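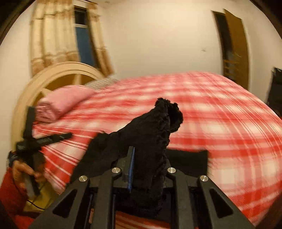

Themis thinks we should stop prewashing the test swatches, as the hot prewash takes out most of the finish and we end up measuring a fabric the customer never handles. Fair point. I'm keeping the prewashed set going until it finishes and starting an unwashed set next to it.

October 30, 2023

Black cotton jersey, Murken lot, dye fastness and pilling.

- Prewashed swatches: 11 cycles done at the warm setting, Imau powder, line dried.
- Rub test, dry: faint gray on the white cloth. Wet: clearly darker, worse along the fold.
- Pilling at 1,000 rubs: light fuzz, no balls. At 3,000: small pills near the clamp edge only. I suspect the clamp, so that swatch gets repeated with the felt pad turned over.
- Swatch 388 has a cut running off grain. Left it out of the shrinkage numbers but kept it for color.

The Michailidis lot feels heavier in the hand. Not weighed yet, the small scale is drifting again and needs the flat bench.

Tritov jersey from February is still in the drawer under the light box, unlabeled on one side. I wrote the lot on the back in pencil. Please don't use it for wet rub, there is only enough left for one more run of the dry.

Unwashed set: cut on the lengthwise grain, edges overlocked in white so bleed shows on the thread. Same load size as before, with the same white cotton ballast. First cycle goes in after the ballast has been stripped. Check the thread before drying and write it down even if there is no change.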